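Support > Kokiria Catalog > Import and Sync > Ticket 3124
Print this page
E-mail this page

Ticket 3124: Nightly import drops records when the color field is multi-valued
Status: Resolved, pending documentation
Opened by: Eilif Løken
Assigned to: Samer Zein
Component: Kokiria import worker, Bimotia connector
Severity: Medium

Original report (Eilif Løken)

The nightly import from Bimotia into Kokiria finishes with status OK but leaves records out. Last night's source file had 102 rows after the header. Kokiria shows 92 new records. No errors in the import log, no rows in the reject table. Running the same file by hand from the admin page gives the same result. Started in December, after the connector update. We did not change the export template on our side.

Export file and both logs attached. Database is hosted at Sternano, standard plan. Please do not close as "works as designed" — the summary line says 102 processed, and that is wrong whatever the design is.

Reply (Samer Zein)

Reproduced on the staging copy with the attached file. The missing rows all have a semicolon inside the color column. Before going further I need three things:

1. The connector version string from the bottom of the settings page.
2. The value of "List separator" under Import > Advanced.
3. Whether the export is written by the scheduled job or by a user session. The two use different locale settings.

Reply (Eilif Løken)

1. Settings page shows build 72.
2. List separator is blank. I have never touched it.
3. Scheduled job, service account.
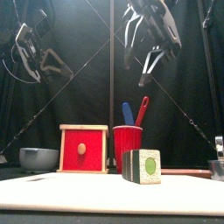

Also checked whether the file encoding changed. It did not. UTF-8 without BOM before and after. Line endings are the same too. I opened one of the older exports from before the update and the color column has semicolons there as well, so the data is not new, only the handling of it.

Reply (Samer Zein)

Confirmed. In build 72 a blank list separator is no longer treated as "none". The parser falls back to the separator of the service account's locale, which on the Sternano machines is a semicolon. A color value such as "green; gray" is then split in two, the row ends up one column too long, and the worker skips it. The skip happens after the processed counter is incremented and before validation, so the row is never rejected either. That accounts for both the summary line and the empty reject table.

Workaround until a fix is out:

- Set List separator to the pipe character. Do not leave it blank and do not enter a space.
- Save, then restart the import worker. Saving alone does not reload the setting.
- Re-run the file with "Update existing" checked. The rows already present will be matched on item key and left alone.

Reply (Eilif Løken)

Set to pipe, restarted, re-ran. 102 in, 102 present. Item images attached to the missing rows came across on the second pass without being re-uploaded.

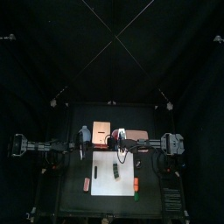
Dark tabletop in a black-walled enclosure, two thin cables crossing overhead.

One side effect. The color filter on the public side now lists combined values as a single entry, so "green; gray" appears as its own color next to "green" and "gray". Before the update these were merged. Is that the same bug or do I open another ticket?

Reply (Kevin Inga)

Taking this part from Samer. Same cause, different module, so keep it here. The filter index splits on the list separator, and with pipe set it has nothing to split on. The proper repair is on the export side: write multi-valued colors with a pipe, then rebuild the index from Maintenance > Rebuild filters. Ghanem ran into this on a larger catalog and Obadia Mfaume wrote a small export rule for them, which I have added to your account as inactive. Review it before you turn it on. It replaces semicolons in the color column only and does not touch the description column.
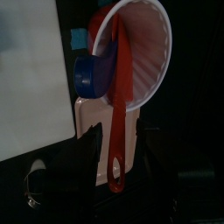
The rebuild will not merge values that were entered as different words. The index compares strings, nothing else. A light pink, almost beige plastic container like the one upright between the gripper fingers can be keyed as "pink" by one cataloger and "beige" by the next, and those stay two filter entries after any number of rebuilds. If you want both terms on such an item, enter "pink|beige". If you want one, use the controlled list under Fields > Color > Allowed values and set it to reject anything else.

Reply (Eilif Løken)

Rule enabled, filters rebuilt. Combined entries are gone. We will look at the controlled list separately; it needs agreement on the terms first.

Reply (Ghassan Qudah)

Fix for the skip is merged. A row with the wrong column count now goes to the reject table with the reason, and the processed counter is incremented last. Blank separator means none again. Sites that applied the pipe workaround can keep it — an explicit setting always wins over the default.

Remaining: the help page for List separator still describes the old behavior. Assigned to Samer.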